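**From:** Perla Meléndez
**To:** Trimton workshop list
**Date:** 2022-06-12
**Subject:** Re: [trimton] Gripper jaws, and what are you lot testing with?

Hi Talha, hi all,

Sorry for the slow answer, I've had the left gripper in bits on the kitchen table all week and the laptop was under it somewhere.

> Talha Qureshi wrote:
>
> Has anyone got the Drimix jaws to hold something thin without it
> twisting? Mine will take a mug or a tin all day long, but give them
> a spoon and it swings round like a weathervane. I've printed three
> lots of pads now and I'm running out of patience and orange
> filament. Also, what are people practising on? Roy says blocks.
> I'm sick of blocks.

Right, the twisting. I had exactly this! It was two things in my case, and the pads were only half of it. The jaws on the early drawings close on a slight taper, so the tips meet before the middle does and you end up pinching your spoon at one point. Put a strip of paper between them and close them gently - if you can swivel the paper, that's your problem. I filed mine flat a bit at a time (bring a decent file, the workshop one is hopeless) and then stuck on softer pads, and it was a different tool afterwards. Oskari went the other way and cut a shallow V down the middle of each pad. His is better on round handles and worse on flat ones, so it depends what you want to pick up.

The other thing was slop in the trigger linkage. I was squeezing as hard as I could and a good part of it was going into the bolt holes. Washers! Two pence each and I'd put it off for 3 months.

On cables, please learn from me and leave far more slack than you think you need. I'd cut mine to fit nicely with my arms at rest, and the first time I reached across the table the plug came straight out and I lost the whole recording. They're 160 cm now and I've stopped swearing at them. If you want a tidy run, take the cable out to the side and let it loop, don't clip it along the sleeve as Roy suggested (sorry Roy). It drags on your wrist and you start moving oddly to make up for it, and then the arm learns to move oddly as well.

As for what to practise on, I'm with you about blocks. Ekrem and I wrote down a list of boring household jobs and we're going through it: lids, pegs, folding a tea towel, sweeping up. I want five good goes at each before I let Ghauri (that's the arm, Talha, you've not met it yet) anywhere near them. We've got 489 recordings on the drive so far, though I wouldn't like to swear that all of them are worth keeping. The tea towel ones are dreadful.

Two things I could do with, if anyone has them going spare:

- a short length of aluminium angle, anything will do
- M3 threaded inserts, the brass sort, as I've melted nearly all of mine

And Oskari, do you still have the drill jig for the mounting plates? I'd like to make another pair before September and my marking out is terrible.

Sweeping up is the job I'd start with, Talha, if it's thin handles that are bothering you. It needs both hands doing different things, and you find out very quickly whether your pads are any good. The left one has to keep hold of the dustpan by its short handle while the right works the brush, and a long handle like the one on my orange brush gives it plenty of leverage to twist in the jaws. For dirt I use a little clump of dark red shredded stuff, kept close to the lip of the pan to begin with. Start there and move it further out once you've got the knack.

Perla

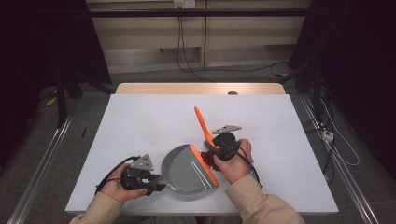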